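Subject: Re: [flarncombe-shed] gripper pads, jaw width, wrist cable AGAIN

Hi all,

Quick one before work, sorry for the fragments. Replies to Ching-wen in between, the rest underneath.

On Wednesday Ching-wen Fu wrote:

> Had a go with the Cadico driver board on the weekend. It'll run the
> jaw motor fine at 900 mA but it gets hot enough to smell if the jaw
> stalls for more than a couple of seconds. Are you limiting current
> in firmware or just hoping?

Hoping, up to last night. Now there's a stall check — if the jaw encoder hasn't moved for 80 ms and we're still pushing, it drops to holding current. Crude but the board stays cool enough to keep a thumb on. Haven't tested it with the jaw jammed half way, only at full close. Will do.

> Also what rubber did you end up using on the pads? I tried bike
> tube and it peels off at the corners after an evening.

Not bike tube. Offcut of black neoprene sheet from the bin under the lathe, contact cement both sides, leave it till it's properly tacky, then clamp it in the vise overnight. Scuff the printed face first or it'll let go just like yours did. The corners I round off with nail clippers. Bike tube has that talc on the inside, I reckon that's your peeling, try washing a bit in dish soap if you want to stick with it.

> And is the camera mount final? I want to print mine in the good
> filament and I only have one spool left.

No!! Don't print it yet. See below.

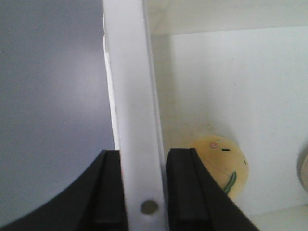

Camera mount first, then the jaw. The mount as drawn puts the lens a touch too close to the wrist and the angle is fixed, so whatever the fingers are doing you only ever get the front half of them. Fine for lining up. With the jaw open either side of the shelf upright like that you've got the little metal disc sitting bang between the pads, which makes a decent centring mark, and I've started using it as one. The trouble is when you go for a ball. The yellow one with the face is tucked in behind the right finger and a good part of it is hidden, so the colour blob finder thinks it's a smaller ball further over and the arm goes wandering off after it. I want to raise the mount on a spacer and tilt it down a bit more. New drawing by the end of the week, hopefully, then print away.

Jaw. The long sloping outer edge on the fingers is nice and stiff but it's fat, and in a narrow compartment it'll hit the divider before the pads get anywhere near the ball. Has anyone got the older Margaritis finger file? The skinny one with the straight back. I had it on the old laptop and that's gone to the great tip in the sky. Happy to redraw it but would rather not.

Wrist cable. It's let go again, same spot, right where it leaves the clamp. That's 3 now. I'm done with ribbon. Going to silicone wire in a loose loop with a printed horn so it can't kink, and if that fails I'll be ringing everyone personally to complain. If you've already built yours with ribbon, check it for a crease before you power up, the last one shorted on the way out and took a fuse with it.

Homing. Changed the order so it opens the jaw before it moves the shoulder. You need to pull the latest or yours will still do it the old way round and whack the bench. There's a flag in the config, jaw_first, set it to 1. It defaults to 0 cos I forgot and I'll fix that tonite.

Skukosby order: going in at lunch Friday, I mean it this time. So far there's bearings, M3 inserts, 2 spare servos horns and a roll of the silicone wire. If you want anything added email me off list with the part number please, not "the small ones". Postage gets split as usual.

Ching-wen, can you bring your Cadico board down next time you're in? I'd like to put it on the bench supply next to mine and see if they both get hot at the same load or if yours is just a bad one. The bench supply is back on its shelf by the way, whoever had it, ta. The red lead is still missing though.

Anyone with a strong opinion on spacer height for the camera, speak now. I'm drawing it at lunch.

Cheers, gotta run for the train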